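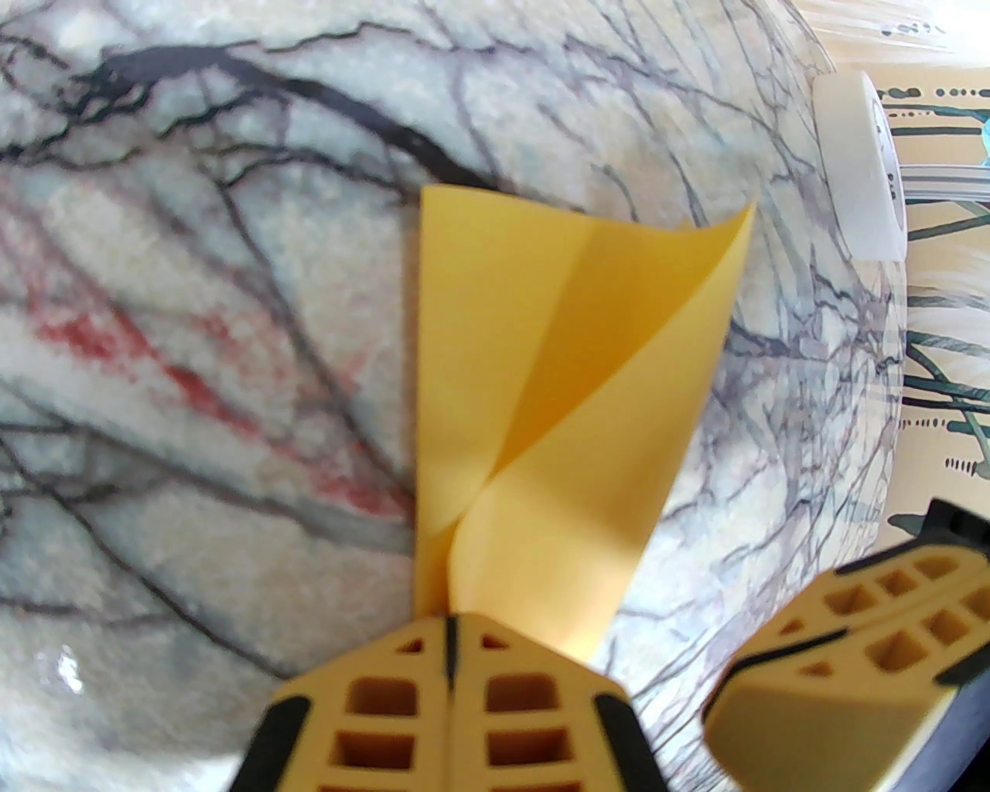 *Folded yellow sheet in the finger pads, wrist camera.*

# Bench tips: teaching a two-arm setup to fold paper

Notes from the Tamau bench, kept by Arif Lumbantobing. They assume two follower arms driven by hand through a pair of leader arms. Corrections go to Shireen Matlala.

## Before recording

- Crease the sheet by hand first and flatten it again. A pre-creased sheet folds in the same place each time.
- Cut all sheets from one pad. Mixed paper weights cost us most of the June set.
- Set the start position with a card template, then take the template out.
- Check that the leader and follower grippers close together. If the follower lags, recalibrate before doing anything else.

## Driving the arms

Move at half the speed that feels natural. Fast wrist turns blur the wrist view, and the policy copies the overshoot along with the fold. 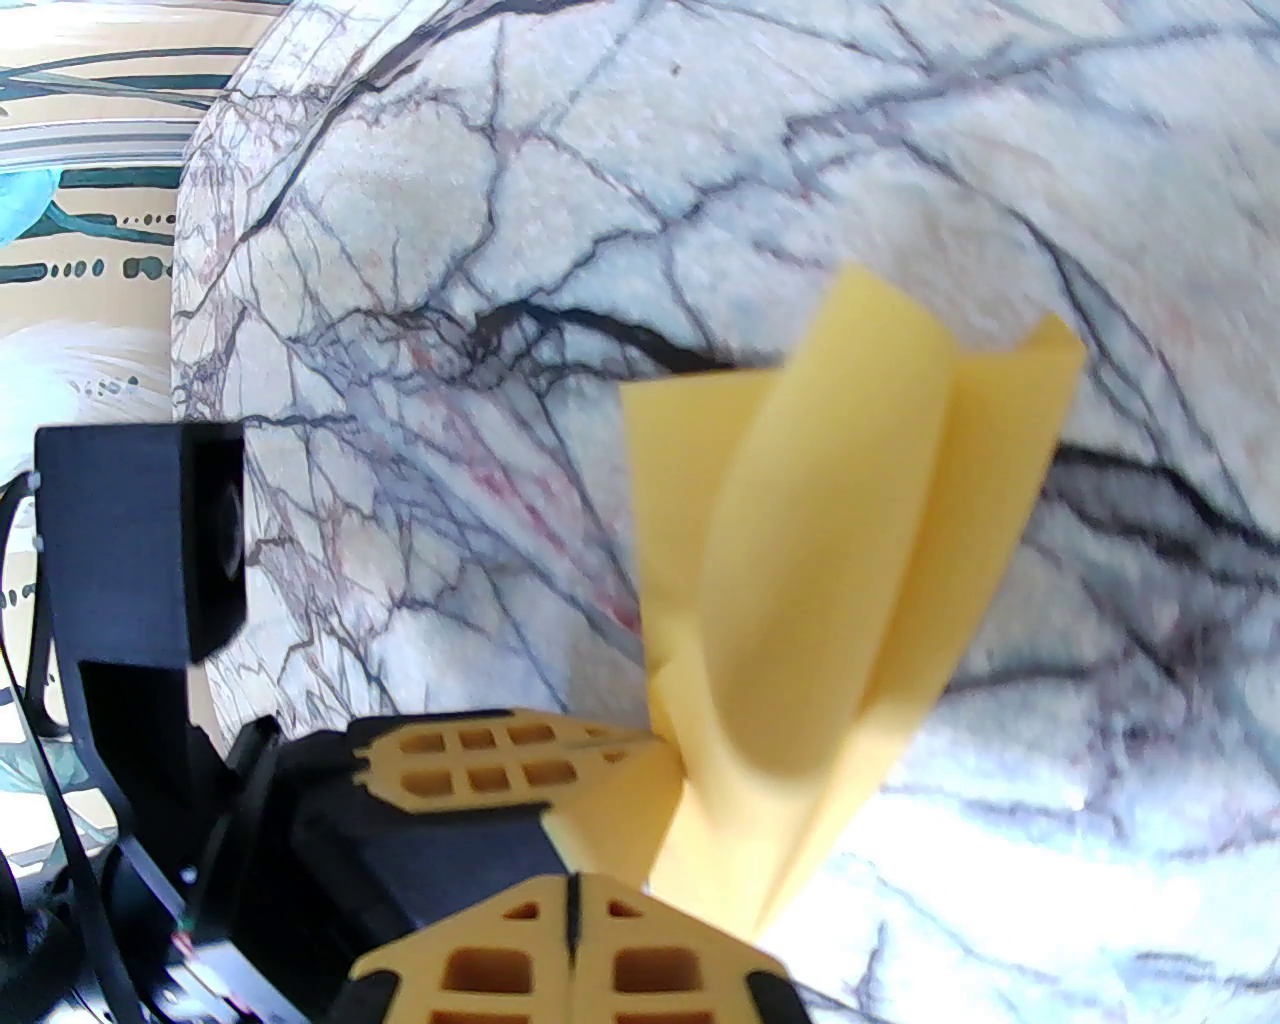
Squeeze the leader trigger until the pads stop closing, then hold. Extra pressure bends the sheet at the pads and leaves a second crease that later episodes won't match. Pinch near a corner for lifting and near the middle of an edge for turning.

Bring in one arm at a time. Let the first gripper settle before the second starts its approach. Amirul Yusof counts to two between them, and his episodes have the lowest reject rate in the Suninero set.

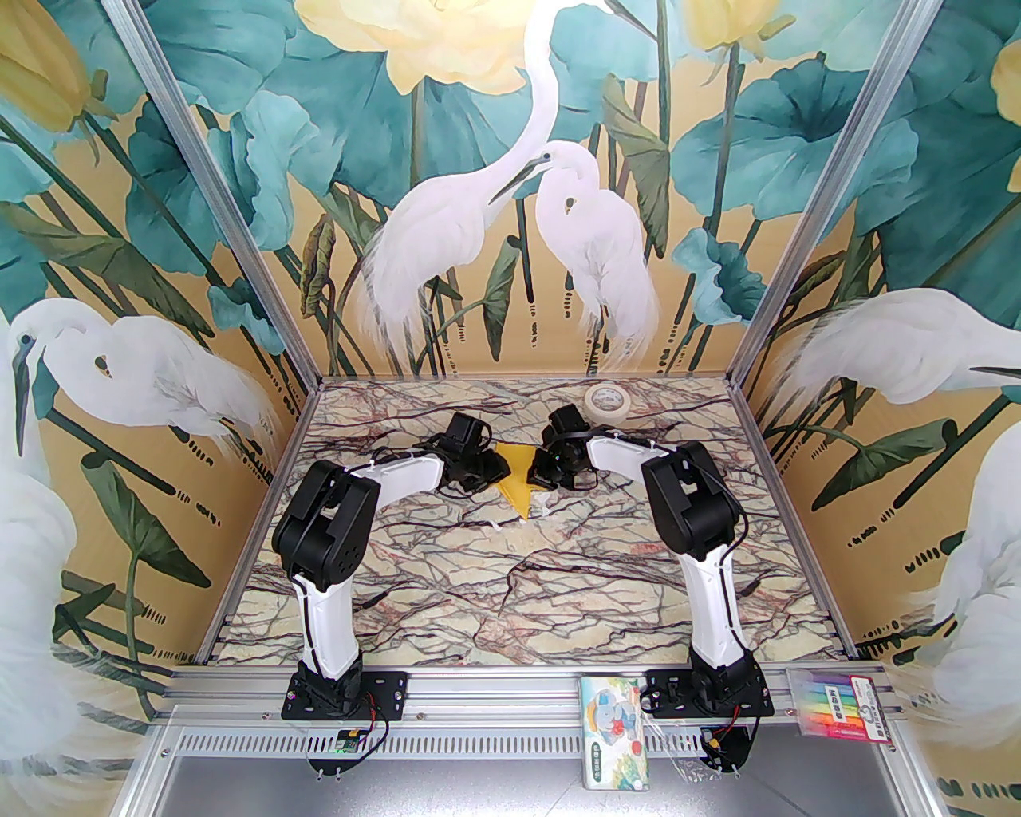 Approach from the side with the fingers low. A gripper coming straight down pushes the paper flat and has nothing to close on. If a pinch misses, open fully, back off and try again in the same episode. Keep a share of these recoveries in the data. Delete the episode only if the sheet tears or leaves the work area.

## Batches

Record 40 episodes, then stop and replay three of them on the arms. Drift in a joint zero shows up on replay well before it shows up in training. The current set holds 1,332 episodes, of which 1,054 passed review. 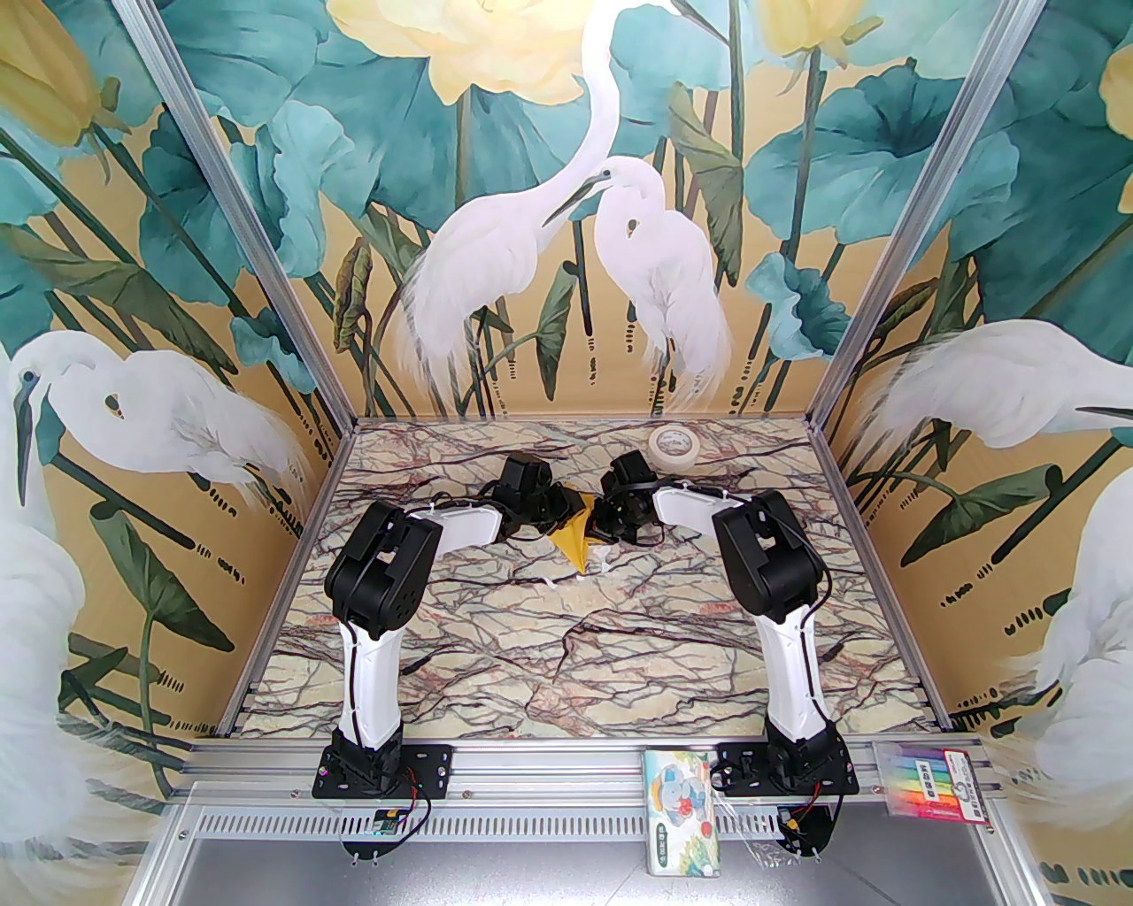 **Can two people share the driving, one per arm?**

It works for handovers, but the timing varies too much for folding. Use one operator on both leaders and swap operators between batches.

## Storage

Name files by operator, batch and sheet type. Write the reject reason in the log the same day. Farah Lumbantobing has the log template.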